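Football Coaching and Analysis, Year Two
Handout for Session 6: Defending corners
Tutor: Umesh Pandey

Bring this handout to the practical on Thursday. You will need the blank pitch diagram from last week as well.

What we are covering

The session is about how a team sets up to defend a corner, what each player is asked to do, and how you record it afterwards so that the coach gets something useful. We leave attacking corners for Session 7. Short corners come up near the end, but only from the defending side.

Three basic systems

Man-marking. Each defender is given an attacker and stays with him from before the kick until the ball is clear. The job is simple to explain, and after a goal it is usually plain whose man it was. The weakness is that the attacking side decides where your defenders go. If their best header of the ball runs a long way round the back, your marker runs with him, and other players will try to block his path. Watch for two attackers starting very close together and crossing over. The markers get in each other's way.

Zonal. Defenders are given an area, usually along the edge of the six-yard box, and attack any ball that comes into it. They start facing the ball and can move forward to meet it. The weakness is the standing start. An attacker who arrives at a run will often get higher than a defender who has been waiting. The gaps between zones also have to be talked about beforehand. "I thought it was yours" is the usual complaint.

Mixed. A few of the best headers hold zones near the goal and the rest mark or block particular attackers. Most teams you will watch on this course use some version of it. When you write it up, do not just put "mixed". Say who is zonal, where they stand, and who is picked up.

Starting positions

Near post: some coaches put a player on the post itself, others a yard or two in front of it. The second position is there to clear low, poor deliveries. Write down which one you see.

Far post: often left empty now. If there is a player on it, check when he leaves. A player who stays on the post after the first header can play everyone onside.

Goalkeeper: note the starting spot and body shape before the kick. Open to the field, or square to the ball? Is anyone standing on top of him?

Edge of the area: at least one player should be ready for the second ball. Students miss this position more than any other because the camera tends to follow the delivery.

Up the pitch: leaving a forward on the halfway line usually keeps some opponents back. It also means one fewer body in the box. There is no right answer, but you should be able to say what the coach gained from it in that match.

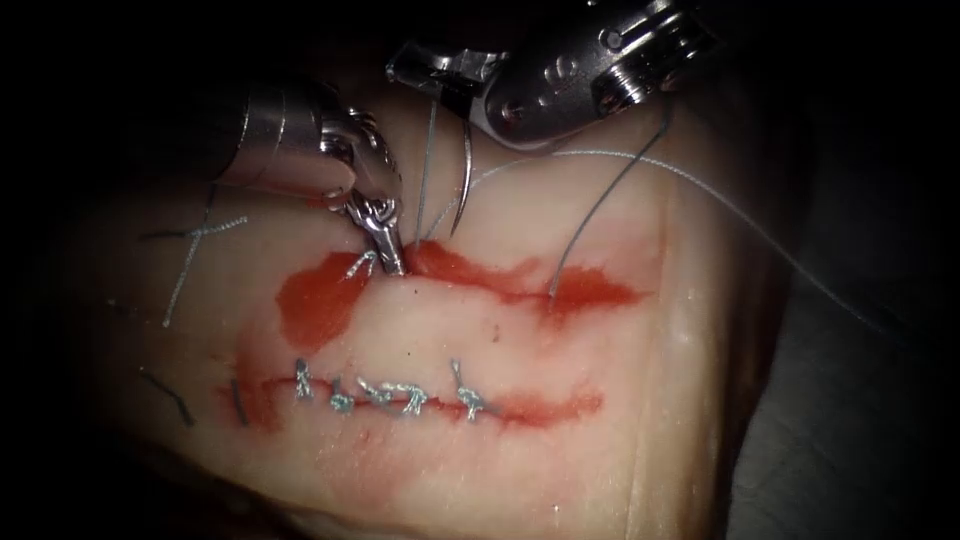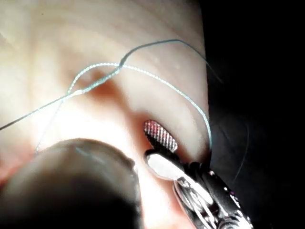
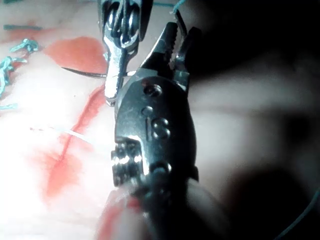 Jawed surgical instruments in close-up. The tissue pad is in the first picture.

Blocking and holding

Know the law before you comment on it. A player may stand his ground, but he may not move into an opponent's path simply to stop him getting to the ball when the ball is not within playing distance. In practice a good deal goes unpunished. Your notes should say what happened and leave the decision to one side. "Number 5 was stopped by contact at the penalty spot" is fine. "Should have been a foul" is not a finding.

Case study: Gridton v Fesard

We looked at part of this match in Session 4. Gridton used a mixed system with zonal players across the six-yard line and the others marking. Fesard put a group of attackers at the far side of the area and sent them in one after another.

Gridton conceded from corners 2 times in the match. Compare the two goals. In the first, the delivery went beyond the last zonal player, and the marker at the back had already been blocked off. In the second, the first header was won by Gridton but went straight up. Nobody was at the edge of the area, and the ball was returned before the line had pushed out.

The first goal is a problem of matching up, and the second is a problem of what happens after the first contact. A report that says "Gridton are weak at corners" tells the coach nothing he can train.

Working with the sample

The class data file holds 462 corners from one season of the Driddale league. Of these, 124 were defended by Gridton, in league matches only, so the Fesard goals above are in the file but the Rastogi Cup games are not. Do not add cup games of your own. It makes the marking impossible.

For each corner, fill in the following columns:

Side and type of delivery (inswinging, outswinging, flat, short)
Defending system, with positions
Where the ball first came down or was first touched
Who made the first contact
Where the second ball went
Outcome within ten seconds

If the picture is too poor to tell, write "not clear". Guesses cause more trouble than blanks. Last June several reports had a system entered for every corner, including ones where the broadcast was still showing a replay at the moment of the kick.

Be careful with small numbers. Goals from corners are rare, so a team can have a bad month without defending any worse than before. First contacts and shots allowed give you more to go on. Use goals as a starting point for watching the clips again.

Short corners

When the attacking side plays it short, somebody has to go out, and ideally 2 players go so that they are not outnumbered. Decide in advance who they are. They should not be your zonal headers. Everyone else holds position until the cross is about to come in, then adjusts the line. Look at whether the line steps up together or in bits.

For the practical

In groups, draw the set-up you would use against the Fesard routine. Mark each player's starting point, first movement and position after the first clearance. You will walk it through on the pitch, then run it against live delivery.

Reading

Chapter on restarts in the course text, first half only. Session 4 notes, from the heading "Second balls" to the end.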